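Appliance Service Technician, Diltgate

Rasteck is hiring a full-time technician for field repair of household refrigeration. The post is based at the Diltgate depot and covers 35 hours a week, Friday included.

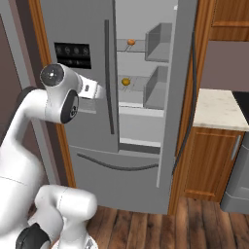 Applicants need two years of repair work and a valid driver's license. Most calls concern seals, fans and defrost faults – on French-door units with a dispenser in the left door, control panel faults as well.

Apply by the end of July, quoting reference 722.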